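Lencho Wall Planner Kit: Set-up Guide

Section 3: Preparing and fixing the board

Read this section through before you start. You will need a pencil, a spirit level, a drill with a masonry bit, a dry cloth and the fixing pack supplied with the kit. If any part is missing, contact the Wekuvstead parts desk and quote the number on the carton label.

3.1 Choosing a position

1. Pick a wall that people pass often but do not lean on. Beside a door works well. Behind a door does not.

2. Keep the board out of direct sun. Strong light bakes the ink on, and it becomes hard to remove.

3. Check for pipes and cables with a detector before marking any holes.

Caution: Do not drill directly above or below a socket or light switch.

3.2 Checking the board

1. Lay the carton flat and cut the tape along the short side only.

2. Slide the board out and put it face up on a clean, level table.

3. Peel off the clear film, starting at a corner. Pull it back slowly and low across the surface.
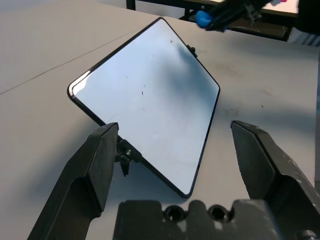
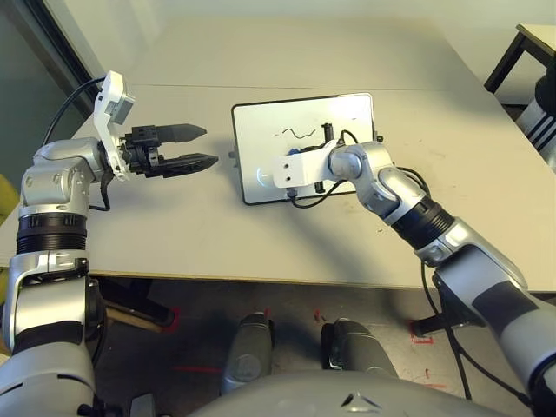 Look over the writing surface before going any further, as boards cannot be exchanged once they have been fixed to a wall. Stand where the light falls across the board at a low angle, then move to the other side and look again. Small dark specks and smudges, like those on the black-framed board on the grey tabletop, should be gone over with a dry cloth first. If a mark stays, use a little board cleaner on the cloth and wipe in one direction. A scratch or dent that you can feel with a fingernail is a fault. Put the board back in its carton and contact Prellham Office Supply.

Note: Do not use kitchen spray, scouring pads or anything containing wax.

3.3 Fixing to the wall

1. Hold the paper template against the wall at the height you want. Use the level along its top line.

2. Mark the holes through the template and take it down.

3. Drill each hole with an 8 mm bit and push in the plugs until they are flush.

4. Drive in the top screws, leaving 3 mm showing. Hang the board and check it again with the level.

5. Fit the bottom clips and tighten them by hand. Over-tightening can crack the corners.

Caution: On plasterboard, use the hollow-wall plugs from the Rorthorpe fixing pack (sold separately). The standard plugs will pull out.

3.4 Before first use

Wipe the whole surface once more and leave it for 2 hours. Write a test word in a corner with each pen and rub it out. If it leaves a shadow, clean that corner and try a fresh pen. Go on to Section 4 to set out the planner grid.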